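4. Setting Up and Caring for Your Sorting Bin

Welcome to the part of the guide that most people skip, and then come back to a month later. We do understand! The bin looks like the simplest thing in the Plenham workroom set, and in a way it is. But a bin that sits level and gets a wipe now and then is a pleasure to work from, and one that rocks every time you reach into it will wear on you (and on your table) sooner than you'd think.

Before you begin, please read section 3 on choosing a table, and clear the tabletop completely. You'll want a second pair of hands for step 2 if you have the large size.

4.1 Placing the bin

1. Wipe the tabletop with a dry cloth. Run your palm over it as well, as a stray screw or a bit of grit under the bin will leave a mark in soft wood that no amount of polish will hide.

2. Lift the bin from underneath, one person at each end, and lower it onto the table. Don't drag it. If you need to shift it afterward, lift it again.

3. Leave at least a hand's width of table on every side. You'll be glad of it when you want somewhere to put down a tray or a cup of tea.

4. Press down on each corner in turn. If the bin rocks, slip one of the felt pads from the hardware bag under the high corner's opposite number and try again.

5. Stand where you plan to work and reach for the far wall. You should be able to touch the floor of the bin there without going up on your toes. If you can't, the table is too high for you.

Note: The walls are tall on purpose. Small parts bounce, and they bounce a good deal farther than you expect when you tip them out of a box.

4.2 Filling the bin

6. Tip parts in slowly, close to the floor of the bin, and start in the middle. Pouring from shoulder height is noisy and hard on the finish.

7. Stop while you can still see bare metal between the parts. It's tempting to empty the whole box – we've all done it – but a shallow layer is much quicker to pick through.

CAUTION: Never use the bin as a step or a seat, and don't lean your full weight on the walls while reaching in.

4.3 What normal wear looks like

We get more letters about scratches than about anything else, so let us put your mind at ease. Bare metal that has parts dropped on it and pulled across it will mark. The floor goes first, turning a mottled silver-gray, and the sloped panel usually follows with darker scratches and a speckled patch or two. Scuffs on the back wall are just as ordinary. A bin can look well used and still do its job beautifully for years.

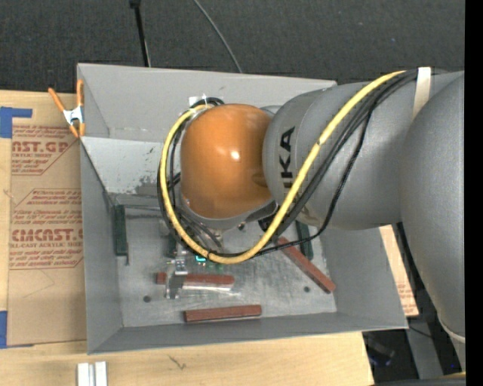 Can I sand or polish the scratches out of the floor?

It's best to leave them alone. Sanding makes the surface rougher in places, and fine dust clings to it afterward. Polish leaves a film that ends up on your parts and then on your fingers. If you feel a raised burr that could catch the skin, rub down that one spot gently with a fine file and wipe it clean.

4.4 Cleaning

8. Empty the bin. A dustpan does nicely for the last few bits.

9. Brush loose dirt out of the corners and along the seams with a soft, dry paintbrush. An old two-inch one is perfect.

10. Wipe with a damp cloth and a drop of dish soap, then once more with plain water. Dry it right away with a towel, and get well down into the corners.

11. Let it air for 60 minutes before you put anything back.

CAUTION: Don't use scouring powder, bleach or wire wool.

We clean ours every Thursday before closing, which may be more often than you need. At home, once a month is plenty, with perhaps an extra going-over in November when the heating comes on and everything gets dusty.

Replacement felt pads are part number 199. Please have your table size handy when you order.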